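Reading time: 3 minutes

Managing Shared Calendars and Meeting Load
Speaker notes, staff development session
Speaker: Ebise Kassa, Office of Planning, Kemix

Welcome the group. Thank Lizeth Lozano for arranging the room and the handouts. State that questions will be taken at the end of each part.

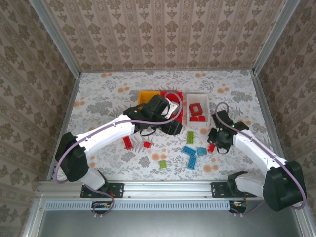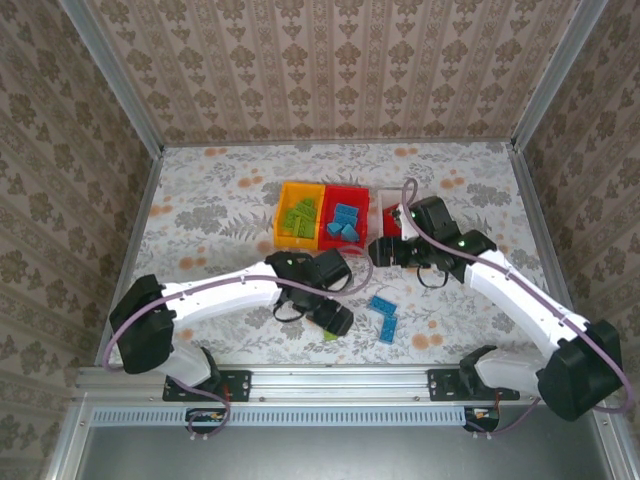 Toy bricks at the work area, and (second photo) bricks in yellow and red bins.

Part 1. Where the hours go

Begin with the calendar review. Between the spring and fall of last year, the office looked at 908 recurring meetings across all departments. Roughly 300 of them had no written purpose. Pause here and let the group consider its own week.

Stress that the review did not assess individuals. Managers were asked two questions only: who needs to attend, and what decision is expected. Where neither could be answered, the meeting was placed on hold until November.

Ask participants to open their own calendars and mark every standing meeting they have accepted without being the organizer. Allow a few minutes. Do not ask anyone to read theirs aloud.

Part 2. Blocking time for focused work

Explain the current policy. Each employee may reserve up to three blocks a week for work that requires concentration. A block may last no longer than two hours and should carry a plain title, such as "Budget draft" or "Case review." The title "Busy" is discouraged – colleagues cannot judge whether an interruption is reasonable.

Refer to the Pralard office, where Abelardo Llanos introduced the blocks a year before the rest of the company. His team first placed them all in the morning, which left clients without a contact before noon. They now stagger them. Recommend that each team agree on its pattern in writing.

If asked about part-time staff: the limit is the same, but blocks should be shorter. Zübeyde Tatlı in Personnel can advise on individual schedules.

Part 3. Declining and rescheduling

Read the sample reply from the handout slowly. "Thank you for the invitation. I am not able to attend at that time. Please send me the notes, or let me know if a decision requires my input." Point out that no explanation is owed beyond this.

A request to reschedule should always offer two other times. Messages such as "Can we move this?" tend to produce a long exchange and should be avoided.

Invite questions. Esmaeil Kordestani will record any that need an answer from the policy group. Remind participants to sign the attendance sheet before leaving and to return their handout if they do not intend to keep it.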